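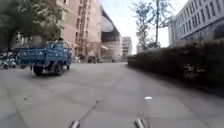 Calling Skencombe a "district" is a stretch, one reader wrote in after the first version of this page went up, it's a big floor with offices standing on it. Fair enough. The article title has been kept, but the floor gets more room now.

Skencombe is a paved office district on the Curton road. Mostly open ground: a wide walking path, a plaza, a street edge with a curb and a side path. Plaza and path are closed to cars. Small delivery vehicles are let in, at walking speed. Bikes and scooters are meant to be left along the sides of the path.

Name
From the old field name. Spelled Skencomb on some early plans, without the e. Both turn up on signs.

Paving
Large slabs in pale to mid gray, laid in a grid. Square ones on the walking path, a mix of square and rectangular on the plaza. Supplied by Sunico. Order for the first phase was 2679 slabs, plus spares, and the spares ran out faster than planned.

Slabs are six centimeters thick where people walk and thicker on the delivery runs. Bedding is sand and fine grit. Joints are narrow, filled with the same grit brushed in dry, topped up every April. Where the joint filling washes out a slab starts to rock, and a rocking slab usually cracks at a corner before it gets reported.

Staining is the usual complaint. Large slabs with tight joints drain slowly, so dirt settles in wide patches and stays. Scrubbing lightens a patch but tends to leave a clean edge that looks worse then the stain did. Pressure washing was dropped, too hard on the joints.
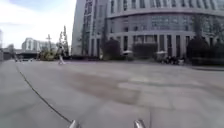 Buildings
Offices, nearly all of it. The plaza runs right up to a curved building with a colonnade at ground level and a canopy over it, bands of windows higher up. Next to it a tall white tower, narrow vertical windows. Planting in front. The Sethi offices have 92 rooms on the lower floors, let separately. Upper floors are let whole.

The colonnade is the wet-weather route. Ends short of the street, so the last stretch is in the open.

Street side
Toward the street the ground gets plainer. Fewer slabs, more patched surface, long sealed lines where services were put in and closed up again. Low walls keep the building grounds separate from the open paving.

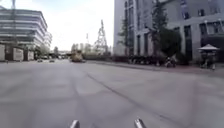

Skencombe, street side, with low wall and banded office building at left.

Sealed seams are checked in spring. Tar softens in hot weather and picks up grit, in cold weather it pulls away from one side and lets water in. Narrow ones get re-poured. Wide ones are cut out and filled fresh, about 975 meters of this done so far accross the whole district.

Curb and side path
The road itself is asphalt with white lane markings. Low pale concrete curb, then a reddish-brown path, then grass. 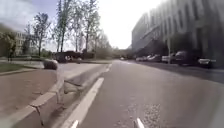 The curb is kept low so that carts can be bumped up over it without a ramp. Downside is that it does little to stop wheels going the other way, and the grass strip gets rutted near the corners. Reseeded in April, same time as the joints. Trees along this side are tall and slim with open crowns, picked so the roots would stay clear of the path. Mostly they have. Leaf litter is swept to the grass side in fall and left there.

See also
Curton road
Slab paving
Curb (street)

Page last changed Aug 23, 2025. Section on drainage still to be written.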